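Jovgate Institute opens biophysics training program to outside students

The Jovgate Institute will open its graduate training program in biophysics to students from other universities starting in September, the institute said in a notice to its departments this month.

Until now the two-semester program has been limited to doctoral students already enrolled at Jovgate. Under the new rules, up to eight places a year will go to visiting students, who will take the same courses as the resident group and spend the second semester in one of the institute's laboratories.

The program covers optical spectroscopy, protein structure, electronics for the laboratory and an introduction to numerical methods. Students also complete a written project, which must be approved by a faculty member at Jovgate and by an adviser at the home university. Credit for the courses will be transferred if the home university agrees to it in advance.

Visiting students will not pay tuition. They will be charged a program fee of $2,305, which covers laboratory supplies, safety training and access to the library. Travel and housing are not included, although the institute has set aside rooms in its Teoh Hall residence for the second semester. Students who already hold a fellowship may use it toward the fee.

The change follows a review of graduate training that the institute finished last spring. The review found that the electronics and spectroscopy courses had empty seats in most years, while several nearby universities had dropped similar courses because they lacked equipment or teaching staff. It recommended sharing the courses before adding any new ones. 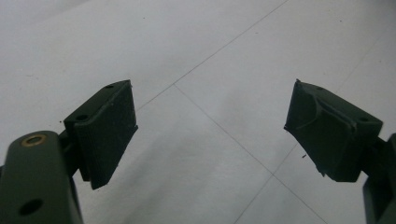
Applicants must have finished at least one year of graduate study in physics, chemistry, biology or engineering. An undergraduate course in electricity and magnetism is required. A course in biochemistry is recommended but can be made up during the first semester through a reading class that meets in the evening.

The electronics course has been rewritten for the coming year. Students will build and test a low-noise amplifier during the first half of the term, then use it in a light-detection experiment. The older version of the course relied mostly on written problem sets and ended with a final exam. The exam has been dropped -- grades will be based on lab notebooks and a short oral report.

Laboratory placements will be assigned in December. The groups taking students include those working on photosynthesis, membrane transport and muscle proteins. Students may list three choices, but the institute does not promise a first choice. Anyone placed with the membrane transport group will also have to complete radiation safety training before starting work.

Part of the cost of the expansion will be paid by the Zatent Fund, which supports graduate teaching in the physical sciences. The grant runs for three years and will pay for a second teaching assistant and for new bench equipment. The institute has not said how the program will be funded after that.

The written application includes a transcript, two letters of recommendation and a statement of no more than 300 words on the student's research interests. Applications are due by 5 p.m. on the last working day of June, and decisions will be sent out in July. Forms are available from the graduate office, Room 219 in the Jomivitz Building.

Resident students do not need to apply again. Their registration for the fall courses will open in August as usual.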